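Bench Equipment Planning, Jul 7, 2019

We are setting the equipment budget for the Huven kitchen bench, where an arm works with plates and a dish rack. Moataz Abdelaziz is collecting quotes and would like all requests in before December. The arm is already paid for and is left out of the totals.

Praltum quoted $568 for spare finger sets and a wrist bracket. Jikby came in lower on the bracket but has no fingers in stock. Cable clips and sleeves are budgeted at $60, enough for one arm.

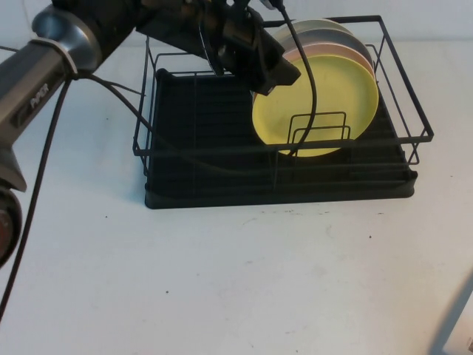
Racks and plates are cheap and we buy them locally. Plan on $25 per rack with tray, and order two so that one can stay in the cupboard. Plastic plates only for now. Ceramic can wait until the new fingers are fitted.

Shawky will hold a second table for us with a deposit of up to $200. We have not decided on that one. Delivery is extra and the table has to fit through the side door, so measure first.

Contact: Moataz Abdelaziz, Huven | © 2019 Huven | Back to top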